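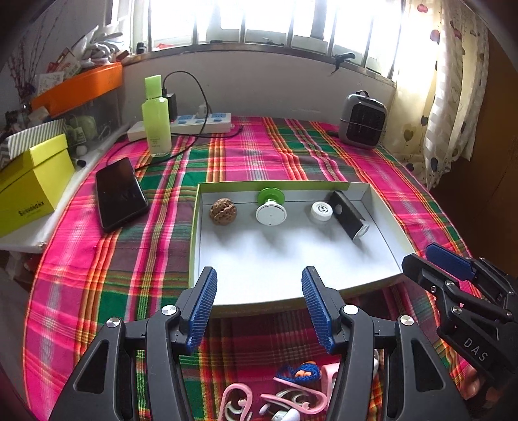
手持夹爪的指垫和连杆销轴，前方是白色托盘。

招聘：手持夹爪维护技术员（Purnex项目，Drakum工位）

发布日期：2021年1月29日
用人单位：Rajput设备服务部
招聘人数：2人
工作性质：全职，试用期3个月
开始工作时间：2月内，具体日子可以商量

一、关于这个岗位

我们部门负责Purnex项目里全部手持夹爪的装配、校准、日常保养和修理。夹爪由操作员拿在手里使用，左手一只，右手一只，在桌面上夹取小件物品，然后放进托盘。我们把一对夹爪、一个托盘、一套充电和记录设备合在一起，叫做一个Drakum工位。工位不在工厂里，大部分设在普通的住房，桌子就是住户平时用的桌子，桌布也是他们自己的。所以技术员不能期待标准的工作台、标准的灯光和标准的插座，需要会在别人的房间里安静地、干净地把事情做好。

目前部门的维护人手不够。操作员报告的故障，多数是很小的故障：指垫的一个角翘起来，销轴变紧，两个指头合上以后一高一低。这些问题单独看都不严重，但是放着不修，一只夹爪一个星期后就很难用了。我们希望找到有耐心的人，愿意每天重复做细小的检查，并且愿意把检查的结果写清楚。

二、主要工作内容

1. 工位的安装

到达现场以后，先和住户确认可以使用哪一张桌子，再放托盘。托盘要放平，盘底不能压住桌布的皱褶，否则物品会自己滚到一边。桌布如果太滑，可以在托盘下面垫一块防滑布，不可以用胶带把桌布贴在桌子上。

充电线和电源插排放在托盘的后方或者侧后方。操作员的前臂经过的地方不能有线。我们遇到过夹爪的连杆钩住充电线的情况，线没有断，但是插头被拉弯了。新的技术员在第一个月里会被多次提醒这件事，请不要觉得我们啰嗦。

冬天有的房间会使用小型取暖器。取暖器不归我们管，但是它和插排的关系归我们管：取暖器要单独接墙上的插座，不可以和夹爪的充电器接在同一个插排上。如果房间里只有一个可用的插座，请先打电话回部门，不要自己决定。

2. 夹爪的日常保养

每只夹爪的日常保养需要10分钟。顺序是固定的，请按顺序做，做完一项在保养卡上画一个记号。

先看指垫。每个指头的内侧有两块蓝色的条纹垫，用手指沿着条纹的方向轻轻推，不应该有移动。再看条纹的沟里面有没有线头、纸屑或者面粉一类的细末。清洁用干的软毛刷，刷不掉的时候用微湿的无纺布，然后等它完全干。不要用酒精。酒精会让背面的胶变软，当天看不出来，过几天垫子就会滑。

然后看连杆。连杆的每个连接处有银色的圆头销轴螺钉。把夹爪慢慢打开、慢慢合上，听声音，也用手感觉。正常的夹爪从头到尾阻力是一样的。如果中间有一处忽然变重，多数情况是某一个销轴拧得太紧，或者连杆和机架之间进了东西。请先清洁，再松螺钉，不要反过来。

最后看对中。让两个指头慢慢靠近，在中间夹一张薄纸，对着光看。上面和下面的缝应该一样宽。如果一边先碰到，说明有一个指头歪了，这只夹爪要放进待修盒，不可以再交给操作员。

3. 指垫的更换

指垫是消耗件，由Gondovus仓库统一发给我们。每套工具包里有40块，用到剩下10块的时候就要申请补充，不要等到用完。领取的时候请检查包装袋有没有破，受过潮的垫子即使外表很好也不能用。

更换时必须把同一个指头上的两块一起换。有些应聘的朋友以前在别的地方工作，习惯坏哪一块换哪一块，在我们这里不行。新垫和旧垫的高度有很小的差别，夹大的物品没有影响，夹螺旋盖或者耳塞这样小而且轻的东西，差别就出来了。

旧垫用塑料刮片从一端揭起，角度要小。金属刀片禁止使用，机架上有了划痕以后新垫贴不平。残胶用手指搓掉。贴好新垫以后，用夹具压住40分钟才可以使用。这段时间里可以修另一只夹爪，或者写记录。

4. 销轴和连杆的修理

这部分工作在部门的修理间里做，不在住户家里做。请把夹爪装在盒子里带回来，盒子外面写清楚是左手还是右手，以及故障是什么样子。写"坏了"没有用处，请写"合到一半时变重"或者"松手以后不能完全打开"这样的话。

拆开连杆以前，先在每个销轴旁边贴上小纸条，写上位置。各个位置的螺钉看起来一样，长度不完全一样，装错了也能拧进去，但是会顶到另一侧的连杆。我们自己也装错过，后来才有了贴纸条的规定。

重新装好以后，要做空载开合，再做带物开合。带物开合使用部门的测试物品盒，里面有圆的、扁的、软的和带绳子的东西。带绳子的东西最难，绳子会进入两块指垫之间的缝。如果夹住编织绳以后绳子慢慢往外滑，请回头检查指垫是不是贴斜了。

5. 测试物品和托盘的整理

技术员也要整理测试物品。核桃要选外壳完整的，壳裂了会掉碎屑，碎屑会进入连杆。瓶盖要洗净晾干。手电筒形状的物品要检查有没有电池，有电池的要取出来，或者确认开关不会被夹到。塑料小钩容易互相缠住，放在盒子里时请分开放。

托盘每次使用以后擦一遍，边缘也要擦。边缘有裂口的托盘不再使用，它会刮坏指垫。

6. 记录

每次到现场，不管有没有修理，都要写一份短的记录：到达时夹爪是什么状态，做了什么，离开时是什么状态，用了几块指垫。记录用中文写，句子可以简单。照片只拍设备和桌面上与工作有关的部分，拍照以前要得到住户的同意。

三、我们希望您具备的条件

必须具备：
做过小型机械、乐器、钟表、相机、缝纫机或者类似物件的装配或修理，有没有学历证书不重要，但是请能说明您修过什么，怎么修的。
手稳，视力（戴眼镜也可以）能看清小螺钉上的槽。
能独立去不同的住户家工作，有礼貌，守时，进门换鞋。
能用中文写简单清楚的记录，能读懂装配图。
能接受一个工作日里去2个到3个地点。

有的话更好：
用过手持夹爪，或者在桌面设备的项目里工作过。
会使用小扭力螺丝刀，知道什么时候不应该再拧。
会做简单的塑料件打印或修补。
有电工方面的基本知识，能判断插排和充电器是否安全。

不适合的情况，我们也愿意先说明：如果您喜欢一次解决很大的问题，不喜欢每天做一样的小检查，这个岗位可能会让您觉得无聊。如果您对猫或者狗的毛过敏，请在申请时告诉我们，有些住户家里有动物，我们会尽量安排别的地点。

四、培训

前2个星期在修理间学习。第一个星期只做清洁、换指垫和写保养卡，由一位老技术员在旁边看。第二个星期开始拆装连杆，每个人会得到一对旧夹爪，可以拆很多次，拆坏了也没有关系，它们就是做这个用的。

之后和同事一起去现场，先看，再做。第3个月结束前有一次实际操作的考核：在一张普通的桌子上，从空桌开始，装好一个完整的工位，并且找出两只夹爪上事先设好的故障。考核没有时间的比赛，做得慢一些没有问题，漏掉故障才是问题。没有通过的人可以再做一次。

五、工作时间和待遇

每周工作40小时。现场工作在白天进行，住户一般希望我们上午去，或者午饭后去，中午请不要打扰。偶尔会有傍晚的安排，会提前和您商量，并在同一个月里补休。

工资按照技术级别计算，面谈时会给您看完整的级别表。试用期的工资和正式期相同。交通费按实际发生报销，请保留票据。工具包、工作服和手套由部门提供，您习惯用自己的螺丝刀也可以，但是刀头要先给我们检查。社会保险按规定缴纳。

修理间有暖气，住户家里不一定有，冬天请穿得暖和一点。

六、申请方法

请准备下面的材料，发送到Rajput设备服务部的招聘信箱，或者交到修理间的前台：

个人简历，一页或者两页就够了。
一段文字，讲一件您修过的小东西。请写它原来有什么毛病，您怎么找到原因，最后结果如何。没有修好的例子也可以写，我们同样认真看。
您可以开始工作的日子。
如果有修理的照片，可以附上，最多10张。

邮件标题请写"夹爪维护技术员"和您的名字。我们收到材料以后会回信确认。合适的申请人会被邀请到修理间面谈，面谈里有一个小的动手部分：清洁一只夹爪，换一个指头上的指垫，然后告诉我们您还看到了什么。工具由我们准备，不需要提前练习。

为了大家的健康，面谈时请戴口罩，每次只安排一位申请人进入修理间。如果您近期从外地回来，请在回信里说明，我们可以推迟面谈，不影响您的申请。

招满为止。没有被录用的申请人也会得到回复，材料在招聘结束后删除，希望保留到下一次招聘的，请在邮件里写一句。

七、常见的几个疑问

有人来信问，这个岗位要不要会编程。不要。记录设备的软件由项目的另一个小组负责，技术员只需要会开机、关机，会看指示灯，发现不正常时通知他们。

有人问能不能只做修理间的工作，不去住户家。现在不能。很多故障和使用的地方有关系，例如桌子的高度、桌布的厚度、房间里的灰尘，只在修理间里看夹爪，找不到原因。

也有人问左手习惯的人可不可以申请。可以，左手和右手的夹爪我们都要修。换指垫用的夹具两边都能装，扳手也没有方向的限制。

还有其他疑问，请写在申请邮件的最后，我们会和确认信一起回答。

Rajput设备服务部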